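The closet at the end of Naledi Lekota's hallway is four feet wide, and until November it held the clothes of two adults, a sewing machine and a vacuum cleaner that no longer ran. She had been paying for a storage unit across town to hold the rest. When the rent on the unit went up to $452 a year, she decided to find out what was in it.

Most of it was laundry, in a sense. There were sheets for a bed she had sold, towels from her mother's house and a bag of shirts waiting for buttons. "I was paying to keep mending I was never going to do," she says.

Lekota teaches an evening class on household repair at the Kohlhase Center, and she has since turned the episode into a lesson. Students bring a single box from home, unopened for at least a year, and sort it at the table. The first round takes ten minutes. Things that can be used this week go to one side, and things that need work go to the other. The second pile gets a date, written on masking tape. If the date passes, the item leaves the house.
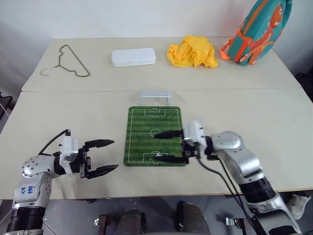 Small things pile up first: a wire hanger, a plastic case and a yellow cloth.

Slamet Sembiring took the class last spring and found the dates harder than the sorting. He gave himself two weeks to fix a lamp and needed six. He kept the lamp. He did give up a set of curtains, 11 picture frames and a bread machine his brother had left with him.

Clothes are where people stall, Lekota says. She tells students to start with coats, which are bulky and few, and to leave T-shirts for the end. Worn cotton can be cut into cleaning rags, but she sets a limit of one shoebox. Wire hangers go back to the dry cleaner if the shop will take them. Many will.

She does not sell bins, and she asks students to hold off on buying any until the sorting is finished. Her own closet now has one shelf, one rod and a hook for the ironing board. The sewing machine is still there. The shirts got their buttons in January, all but two, and those went into the shoebox.

Contact the editors | Copyright Kemulitz Magazine. All rights reserved. | Back to top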